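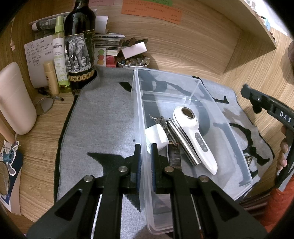 Keys and other small items in a clear plastic storage box.

Stanent: lost-and-found log entries, cleaned

Stanent is a text-only table of short item descriptions from the lost-and-found logs of the Posen bus station and the Trirkov ferry terminal. It holds some 1000 entries written by 18 desk clerks. It is meant for testing search and duplicate matching on short, inconsistent text.

Files
entries.csv – one row per logged item
terms.csv – spelling variants mapped to a preferred term
changes.txt – edits made after first release

Fields in entries.csv
id: integer, stable between releases
desk: posen or trirkov
raw: the clerk's wording, unedited
item: preferred term from terms.csv
container: what the item was found in, if stated
surface: where the container stood, if stated
month: January to December, no year

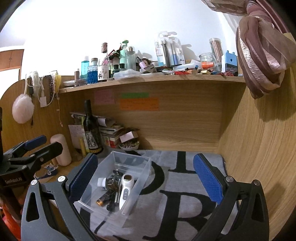

The container and surface fields were split in version 3. Older releases kept both in a single column, and matching scores from those releases should not be compared with current ones. Color goes before material, and printed text is left out unless it is a name or a number. A clear plastic box on a gray mat with big black letters is coded as "box, clear, plastic" and "mat, gray". Empty values are left blank – do not read them as "none".

Known problems
Entries under 10 characters are often too vague to match. "Charger" and "cable" overlap at the Trirkov desk. Some rows list several items under one id.

Maintenance
Term list: Lorcan Rafferty. Import scripts: Horácio Bettencourt. The scripts expect UTF-8 and fail on the old Mac Giolla export format; convert those files first.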